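Marcas oscuras en pared clara, ¿pintar encima o limpiar antes?

Publicado en Grollel, sección Paredes y pintura
22 May 2025

Frauke Lenz
Buenas, voy con prisa. Pared lisa, color claro mate, pintada en diciembre. Han salido unas rayas finas oscuras arriba a la derecha, como pelos. He pasado un paño humedo y nada. Me queda medio bote de Kekana, el mismo color, guardado en el trastero. ¿Retoco solo la zona o toca pared entera? Tengo que devolver el local en 6 días y la fianza son 156 euros, no es mucho pero fastidia. Pongo fotos.
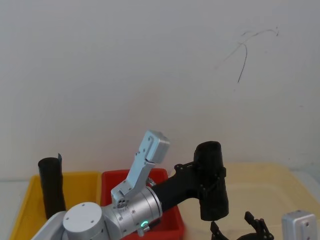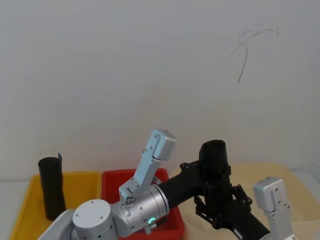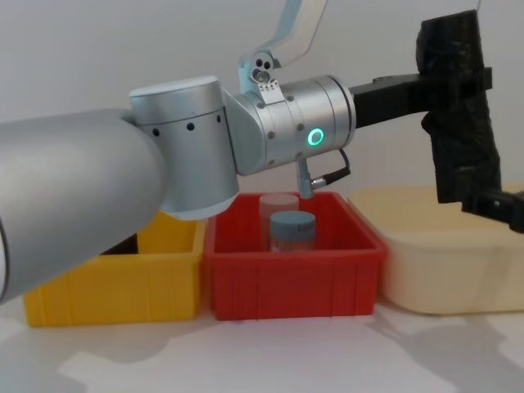 Las rayas, en las dos primeras, arriba a la derecha.

Trikex
Antes de pintar, goma de borrar blanca, de las de colegio. Suave, sin apretar. Si se va, ya está. Si no, esponja de melamina apenas húmeda, pero prueba en una esquina que en mate deja brillo. Y pasa la uña: si engancha es arañazo, ahí no hay limpieza que valga. Masilla fina, lija de grano fino, quitas el polvo y pintas. Mejor rodillo de pelo corto que brocha, la brocha se nota un monton al secar. Remueve bien el bote, pero bien, el pigmento se va al fondo. Espera 4 horas entre manos.

Drirnard
Pinta toda y te olvidas. A mi los retoques siempre se me ven.

Frauke Lenz
Gracias. ¿Toda toda? No sé si me llega el bote.

Trikex
Toda no hace falta, solo ese paño de pared, de esquina a esquina. Para medio bote haz antes una prueba pequeña y la miras de lado con luz de día. Si no canta, déjalo así. Yo hice 3 retoques en el pasillo con pintura vieja y solo se ve uno, el que di con brocha.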